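Why Do We Wear Shoes?
Skarnwood Museum of Everyday Life – Young Visitors' Pages
Reading time: 6 minutes

People have been covering their feet for thousands of years. These pages explain how shoes began, what the parts of a shoe are called, and how to look after the shoes you own.

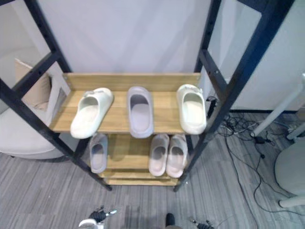
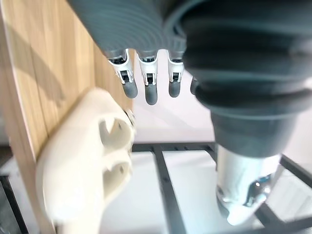

What is a shoe for?

A shoe protects the foot from sharp stones, hot sand, cold ground and dirt. It also helps the foot grip, so that the wearer is less likely to slip. Your feet have thick skin on the bottom, and people who often go barefoot grow even thicker skin. Even so, most people need some help when the ground is icy or rough.

The first shoes

Early shoes were made from whatever people could find nearby. In cold places, people wrapped their feet in animal skins and stuffed them with dry grass to hold in warmth. In hot places, people wove sandals from plant fibers. A sandal keeps the sole of the foot off the ground and lets air reach the skin.

Old shoes are rare because leather and plants rot. They last best in very dry caves, in ice, or in wet bogs where there is little air.

Left and right

For long periods in history, many shoes were made straight. Either shoe could go on either foot! Over time, the wearer's foot pushed the leather into shape. Shoes made in a left and a right became common again in the 1800s, when new machines made it easier to cut and sew two different shapes.

Parts of a shoe

Sole: the bottom of the shoe, which touches the ground.
Upper: everything above the sole that covers or holds the foot.
Insole: the soft layer inside, under your foot.
Tongue: the flap beneath the laces.
Aglet: the hard tip at the end of a lace.

A slide has no laces and no tongue. The foot simply slides in, and that is how it got its name.

How shoe sizes work

In the United States, one full size is one-third of an inch longer than the size before it. Other countries use different systems – the same shoe may carry several numbers on its label. Children's feet grow quickly, so ask an adult to check your size every few months.

Looking after your shoes

Brush off dried mud before you put shoes away.
Let wet shoes dry slowly, away from heaters.
Undo the laces before you take your shoes off.

See the real thing

The museum's shoe collection holds 1,599 items. Our curator of clothing, Helju Vītola, leads a family tour each morning in July. Tours begin at 10 a.m. in the Zariņš Gallery and are suitable for visitors aged 7 to 12. Children must be accompanied by an adult.

Words to know

Bog: soft, wet ground made of rotting plants.
Curator: a person who cares for a museum's collection.
Fiber: a thin thread from a plant or animal.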